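Girkero Opens Listings Service for Older Homes in Larkdale

LARKDALE, August. Girkero, a home search company, has opened a listings service for older houses and apartments in Larkdale. It starts with 574 homes for sale, all of them built before the town's last large round of new construction.

Every listing on the service must carry a measured floor plan, with door widths, ceiling heights and the clear space in front of kitchen cabinets and bathroom fixtures. Sellers can't publish a listing until those measurements are in.

The company set the rule after reading through 2,663 messages from people who had toured homes found on its main site. The most common complaint was that a kitchen or bathroom was smaller or harder to use than the listing suggested. Buyers wrote about oven doors that hit the opposite wall, toilets tucked under sloped ceilings and bathrooms that could only be reached through a bedroom.

"We would like people to learn about a narrow kitchen before they drive across town to see it," the company said in a statement. "Plenty of buyers will take a narrow kitchen if the price and the street are right. They just want to know."

Measuring is done by Stoltau, a surveying firm with an office in Larkdale. A visit to a two-bedroom home takes less than half a day. The seller gets the finished plan within 5 working days and may use it anywhere, including on other listing sites.

Lau, a renovation planning firm, will add notes to listings where the seller asks for them. The notes cover such things as whether a wall between kitchen and dining room carries weight, where the water lines run, and whether the shutoff valves can be reached without removing tile. They are not a home inspection and do not replace one.

What each listing includes

Floor plan. Drawn to scale, with all fixed cabinets, tubs, sinks and toilets shown.

Room photos. At least 4 for the kitchen and 4 for each full bathroom, taken from standing height. Wide-angle lenses are not accepted for these two rooms.

Appliances. A list of what stays with the home, including the refrigerator and stove.
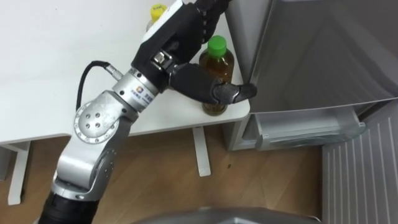

Known repairs. Work the seller has paid for on plumbing, wiring, floors and roof, with the year if the seller has it.

Cost and availability

Searching is free and does not require an account. Sellers pay one fee, which covers the measuring visit and the listing until the home is sold or withdrawn. Homes already listed on Girkero's main site can be moved over at no charge once they have been measured.

The service covers Larkdale only. Girkero has not set a date for adding other towns.

About Girkero

Girkero runs home search sites for buyers and sellers of houses, apartments and small multifamily buildings.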